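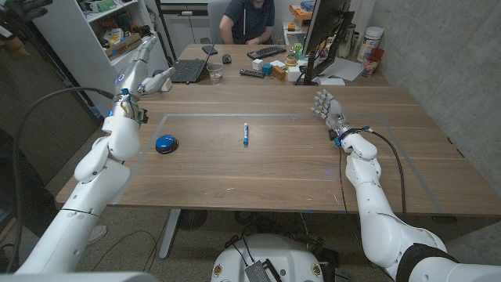 4. Setting up a task in Trarano

By now you should have the bridge running (section 2) and both arms homed (section 3). If you skipped homing because it looked fine yesterday, go back and do it. I'll wait. I've skipped it more times than I'd like to admit and it has cost me an afternoon every time.

This section takes you from a robot that can move to a robot that knows what it's moving for. We'll use the button-and-marker task all the way through, as it's small enough to hold in your head and it still touches everything: the workspace, the object list, the planner and the hand controller. You need a table, some tape, a push button and a dry-erase marker. The ones in my set-up are both blue, which matters later on, in 4.3.

4.1 Mark out the workspace

1. Tape a rectangle on the table in front of the robot. I use thin grey tape. Wide tape works too, but the corner finder looks for the inner edge, so with wide tape your usable area comes out smaller than you'd expect.

2. Clear everything out of the rectangle except the things the task uses. Stuff beyond the tape can stay. I run this on a table that carries on into somebody's desk, laptop and monitor and all, and Trarano is perfectly happy so long as the clutter keeps to its own side.

3. Put the button near the left side of the rectangle and the marker in the middle, lying lengthwise away from the robot.

4. Open the Workspace tab and press Find corners. Four green crosses should land on the tape corners. Drag any that have wandered.

5. Press Lock. The crosses go white and the planner won't take a goal outside them from here on.

Note: Find corners uses the head view and nothing else. If a hand is hovering over a corner it will guess, and it guesses badly. Jog the arm back first, or just place that one cross yourself.

Caution: the locked area limits where the fingertips may go. It does not limit the elbows! An elbow can still swing well past the tape on its way to a perfectly legal goal, so keep people, drinks and screens out of the full reach of both arms and not just out of the rectangle.

4.2 Check the cables in the model

I nearly left this out because it feels like hardware, but it's a planner setting so it lives here.

If your hands have external cables looping back from the wrist and down the arm, like mine, the planner has no idea they exist until you tell it. As far as it knows the arm is a lovely smooth tube.

1. Go to Planner, then Attachments.

2. Add a Loop to each wrist. Pick the side of the arm the cable hangs on.

3. Jog the wrist to both ends of its roll and look at the cable itself, not the screen. Set Slack so that the drawn loop is a bit bigger than the real one at its widest.

4. Save, then restart the planner. It won't pick up a new attachment on the fly (I have asked for this, it's on the list for September).

You may find some poses that used to plan now fail. Good, those were the ones that would have tugged on a connector.

4.3 Teach it the objects

1. In the Objects tab press Add, then click on the button in the head view. Trarano draws an outline round it. If the outline has swallowed some table, press Tighten once or twice.

2. Type a name. Keep it short and all lower case: button, marker. Names with spaces are allowed, and then you have to put quotes round them in every script you write for the rest of your life.

3. Set the kind. The button is Fixed (we press it, we don't pick it up). The marker is Graspable.

4. Do the same for the marker.

5. Press Watch and leave it for 60 seconds. You'll get a steadiness score for each object out of 20. I carry on at 19 and go back and redo the outline if it's 11 or under. Anything between, use your judgement, but I'd have another go.

Note: two objects of the same colour can swap names. It's rare once both outlines are tight, and it's quite a sight when it happens, because the hand sets off with total confidence to press the pen. If you see the labels flicker, open Matching and move the slider from Colour towards Shape. A round button and a long thin marker have almost nothing in common shape-wise, so halfway along is usually plenty.

Note: wood grain is fine. Shiny scuffs are less fine. If a scuff keeps turning up as an unnamed object, click it and choose Ignore here.

4.4 Choose which arm does what

Left alone, Trarano picks the arm with the shorter path. For this task that normally means left for the button, which is on that side anyway, and either one for the marker. The "either one" is where trouble starts: a thing in the dead centre can flip from one arm to the other between runs, and then your logs don't compare.

1. Open Roles.

2. Set button to Left.

3. Set marker to Right.

4. Leave Handover off for now. We'll get to it in section 6.

5. Under Rest poses, load the Akcombe preset for both arms. It holds the hands up over the table and out to the sides, so the head can see what's in the middle. The older Tambunan preset keeps them lower, and in my experience it blocks the near corners.

Handy to know: left and right always mean the robot's left and right. If you're sitting at the far end of the table facing it, everything is the other way round. I still get this wrong at the keyboard, so I've stuck a label on mine.

4.5 Plan without moving

Please do this every time, even when you've only changed something tiny.

1. Switch the mode to Dry run. The arms stay where they are and the screen shows ghost arms instead.

2. Pick the goal press button and hit Plan.

3. Drag the time bar slowly from one end to the other. Look at the elbows first and then the cables, and leave the fingertips till last - they're nearly always right, and they're the bit your eye wants to follow.

4. Repeat with pick marker.

5. If either plan goes the long way round, hit Plan again. The search starts from a random seed, so you'll often get something nicer. Once you like one, tick Keep seed. Mine has been 1052 for ages and I see no cause to change it.

If you get "no path", it's nearly always one of these:

The goal is too close to the tape. Move the object inwards.
Slack is set far too big in 4.2, and the ghost cable is hitting the body.
The object is marked Fixed and you've asked it to be picked up.
You locked the workspace and then nudged the table. Unlock, find corners again, lock.

4.6 First real run

Caution: one hand on the stop button, and I mean yours. Make sure anyone sitting at the table knows that the arms are about to move. Tell them out loud, even if they can see you.

1. Switch the mode to Live and set Speed to its lowest notch.

2. Run press button. The left hand should come in over the top and straighten one finger before it goes down. If it comes down with all the fingers curled, the hand is using the wrong grip file - stop, and go to 4.7.

3. Run pick marker. The right hand should close across the barrel, not along it. Let it lift, hold and put back.

4. Run the pair one after the other a few times at low speed before you touch the slider.

5. Go up one notch at a time. If the marker starts to roll as the fingers close, drop back a notch and lower Closing speed in the hand settings. That slider is separate from arm speed, and I missed it completely for my first couple of weeks.

4.7 Grip files

Each object kind has a grip file telling the fingers what to do. They sit in the grips folder of your project, in plain text, and you can edit them in anything.

For Fixed objects you want poke. For long thin Graspable ones you want pinch_across. Trarano chooses for you the first time you add an object, and it won't change its mind if you switch the kind afterwards. So if you added the button as Graspable by mistake and fixed it later, it's still carrying a grasping grip. Open Objects, pick the button, and press Reset grip.

Copy a file before you edit it. The ones that came with the Prindisthorpe release get overwritten on update, and your careful finger angles go with them.

4.8 Save the set-up

1. File, then Save task as. Give it a name you'll recognise in a month.

2. Tick Include corners only if the table and the robot are both staying put. Otherwise leave it off and find the corners afresh each morning.

3. Tick Include seed.

Section 5 picks up from this saved task and runs it from a script, so keep it somewhere you can find it.

Last changed Tue 12 July: added the note on swapped labels, corrected the menu name in 4.2.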